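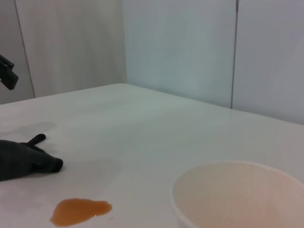 Filed under: Grant Updates, Kitchen & Home Skills

Progress report to the Prodero fund, covering the fall term through the end of December
Prepared by Kumiko Nomura, Rovholm Home Skills Kitchen

What a term this has been! When we wrote our application we hoped the table-care sessions would find an audience, and they have become the part of the program people ask for by name. Wiping up a spill sounds like the smallest thing in the world, but for a lot of our members (many of them living on their own for the first time, or again after a long stay in the hospital) it is where confidence in the kitchen starts.

Sessions held
We ran eight evening sessions at the Mulder Street kitchen, with 369 sign-ins over the term. The last two were full, and we had to put out the folding chairs.

What we practiced
Everyone works at a white table, and I am so glad we held out for white. You see every smudge and streak, and an amber puddle next to a bowl shows up right away. We teach people to move the dishes back first, lay the cloth over the spill and let it soak, then fold to a clean side and work from the outside edge toward the middle. Most beginners go straight in with a big circular swipe and end up with a sticky film twice the size of the puddle! The fold is the thing that takes practice, and it was lovely to see people showing it to each other by the third week.

The dark gray cloths have been a great choice too. They don't look tired after a few washes the way the pale ones did, although it is harder to tell when one needs rinsing, so we now ask people to rinse after every spill whether it looks dirty or not.

Spending
Cloths, bowls and laundry came to $450 against the $600 set aside. With your okay, we would like to put the remaining $150 toward a second drying rack. The Retosier rack we have is always full by the end of the night and damp cloths end up draped over the oven door.

Still to do
The large-print handout is drafted but needs another read. Streaks are still our weak spot, and I want to try a second pass with a barely damp cloth and then a dry one. We'd also love to add a session on greasy spills, which several members have requested.

Please come and visit one evening, there is always tea!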